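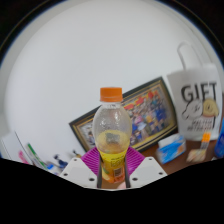

Category: Community News

The January swap table at the Griltside building opens on Jan 8, 2026, and stays up for the rest of the month. Residents can leave household things they no longer want and take what they can use. There is no charge and no sign-up. Drinks are welcome if the seal is unbroken and the date is good. A clear bottle with an orange screw cap and a yellow label is fine to put out as long as it is full. If it has been opened and the level is down below the shoulder, please take it home and finish it.

Hayley Heywood is looking after the table again. She asks that people set things toward the wall and keep the near side clear, so that neighbors have somewhere to rest a bag while they look. Glass in picture frames should be checked for cracks. Remote controls need a note saying what they belong to — last August we ended up with a drawer of them and no way to match any. Detergent and other cleaning products should have the cap on tight and go at the end of the table, away from anything to eat or drink.
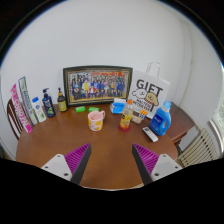
On the table: a mug, tissues, a drink bottle, a remote control and detergent.

The August table was the busiest so far. Amrit Hawthorne kept the log and recorded 188 items left and all but 36 taken. The leftovers went to the thrift store on Villanueva, which will also take what remains this time. They do not accept food, open toiletries or anything with a frayed cord, so those will go back to the owner if we know who it is.

Mugs and plates should be washed before they come down. Wrap them in newspaper for the trip if you are coming from the upper floors, and take the paper back with you, as the recycling bin in the hall is small. Furniture is too big for the table, but a card with the details and your apartment number can go on the board beside it.

Questions about the table go to Hayley. If you can cover an hour in the evening, leave your name with Chelsea Treloar at the front desk.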